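Home | Syllabus | Notes | Readings | Contact

Beading and Stringing, Week 4: How a Strand Hangs
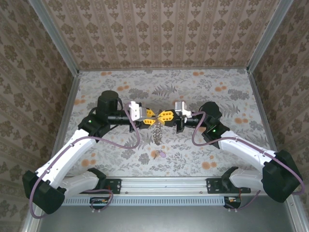 Fig. 1. A short strand of small brown-and-gray beads or links, hanging above a floral-patterned surface.

Welcome back, everyone, and thank you for all the lovely samples from January (Normand Landry's is still on my windowsill!). Today we let our strands dangle and simply look at them for a good long while, as I do at my own table in Trarnby. Hold yours up by one end and let it settle. Does it drop straight, or does it kink near a knot? If it kinks, slide the beads back, ease the thread and try again, as often as you like.

For next time, please bring 2 finished strands, one stiff and one soft, and read pages 4 to 8 of the packet.

Keegan Gauthier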